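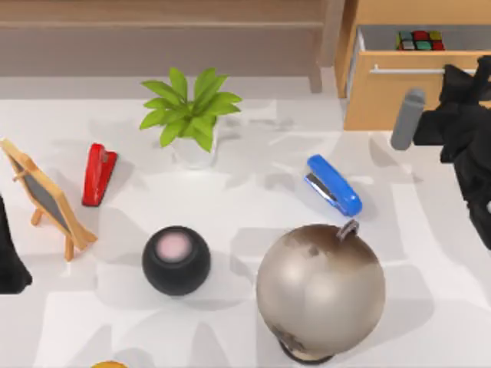

White table, plant, top drawer open

From: Ming-te Tsai
Date: November 27, 2021
Subject: Re: Heritage paint colours for the hall

On the Lazăr quote, someone wrote:
> Skarex say their limewash matches the original 1889 colour and will
> last twice as long as the Plasteck stuff. It's $237 a tub against
> $186, so I reckon we just go with it.

Matches it how? I've read the brochure twice and there's no mention of a paint scrape or a lab test. As far as I can tell they looked at an old black and white photo of the hall and picked a cream. I could do that for free.

"Twice as long" is no better. Twice as long as what, on which wall? The south side gets all the weather and anything we put there will peel by January.

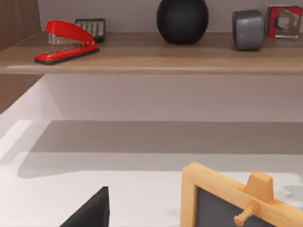

Shelf above the desk, red stapler at the far left

I'd want 2 things before we spend a cent: a scrape from behind the old door trim, and a test patch left up over winter. Grorerell did their porch that way and ended up with a green none of us would have guessed.

If Skarex won't send a sample tub, that tells me plenty. Has anyone asked them, or are we still going off the brochure?

Ming-te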